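Are Subscription Groceries Worth the Money?

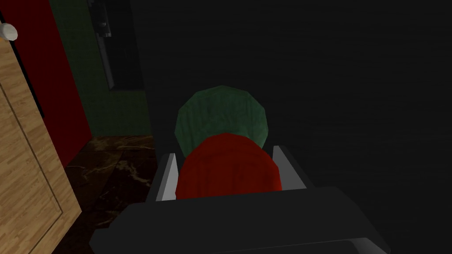 Panya Prasertsri has heard the pitch for weekly food boxes many times, and she still doesn't buy it. She ran the books at a produce wholesaler before she started advising households on budgets, and she reads the fine print.

"They tell you that you'll save $584 a year," she said of Stisteo, the service most of her clients ask about. "Compared to what? I asked them twice and got a brochure."

Stisteo says the figure comes from customer surveys. Prasertsri wanted to know how many people answered. It was 62, all of them still subscribed.

"So the ones who quit in February aren't in there," she said. "I'd like to hear from them."

I told her that my sister swears by her box and throws out less food. Prasertsri shrugged. She thinks that may be true for a while, and that people shop carefully whenever something is new.

Her own clients at Dirkow spent roughly $774 on boxes before canceling, and most kept going to the store anyway for milk and bread.

Would anything change her mind?

"Show me the receipts," she said. "A full year, from people they didn't pick."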